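The Red Ones

My aunt left me the blocks and my cousin the house, and for a while I thought I'd got the worse of it.

They came in a carton from Fladari, where she had lived for the last part of her life above a shop that sold lampshades. The carton had held tinned apricots once. She'd written my name on the flap in biro, then gone over it again in marker. There was no letter. I took them out on the kitchen floor and put them in a row against the skirting board, red, green, red, green, and then I put them back because I needed the floor.

She used them for telling stories. I should explain that she wasn't good at stories in the usual way. She forgot endings and she mumbled. But she could set a few blocks down on a tray and tell you that the red ones were brothers and the green ones were the people who lived across the river, and you would sit there until your legs went numb. The tray was the country. If a block leaned on the edge it was at the border. If it touched another one, they were speaking.

The story was always the same at the start. The brothers had come down from Tedov with a debt of 2000, and she never said 2000 of what. They owed it to the green family, who didn't want it. The green family wanted the brothers to stay and help with the harvest. The brothers were proud and kept trying to pay.

After that it went wherever the blocks went. She'd tip the tray a little, or bump it with her wrist, and whatever they did, that was the next part.

I got the job at Tarawneh in October. It was shift work on the north side of town, and the bus left at ten to six in the morning. My work was at the bins. I set them out on the benches, saw that the right pieces were in them, wrote up the sheet and swept. I liked it. It was quiet most of the time, and the tea was free if you brought your own milk.

I'd been there two weeks when I saw what was in the front bin on the second bench. I had my coat half off. I stood there with one arm still in the sleeve and read it the way she'd taught me to, left side first.
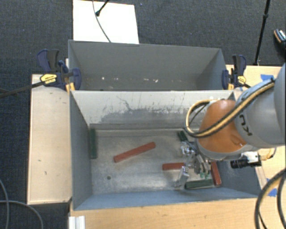
What the Bin Said

One of the greens was up against the left wall, so he was at the border. He'd be the eldest son, who always wanted to leave. The long red one lay across the open ground at a slant and I took him for the eldest brother, walking, not in any hurry. Toward the back was a green I could only partly see. My aunt would have said that was the grandmother, indoors, listening.

Over on the right it was more serious. A red brother was lying nearly flat and another stood out steep beside him. Close to the low end of the steep one, near the front wall, the last green lay stretched out with her end almost on his. Almost wasn't touching. They hadn't spoken yet, but in my aunt's telling they'd have done it before supper.

I finished taking my coat off. Then I did my sheet.

That night I got the carton down from the top of the wardrobe. I didn't have a grey bin, so I used the roasting pan, which is scuffed enough. I laid mine out as near as I could remember to what I'd seen. It took a few tries to get the steep one right. When I had it, I sat back on my heels and tried to say the story out loud. I mumbled too, as it happens. I got as far as the brother clearing his throat.

The debt was the trouble. I couldn't work out whether he was going to bring it up. In one version I'd heard as a kid he had paid off 725 and was ashamed to say how little it was. In another he had 425 in his boot and lost it in the river. She'd never kept the numbers straight and I had never minded, but now that it was mine to tell I felt I ought to choose.

I rang my cousin in the house. It was late and she'd been asleep. I asked whether she remembered how much the brother had on him when he met the green girl.

She was quiet for a bit. I could hear the tap in that kitchen, which has dripped since we were small.

"He didn't have any," she said. "He'd left it all at the inn at Hodeo. He only said he had it."

I told her that wasn't how I'd heard it.

"Well, you always fell asleep," she said.

I asked if she wanted to come over and see them set out. She said she had to be up early, and what was I using for a tray, and when I told her the roasting pan she said to leave it how it was and not to cook anything. She'd bring the proper one on the weekend. It had been under the sink in the house the whole time, with the potatoes in it.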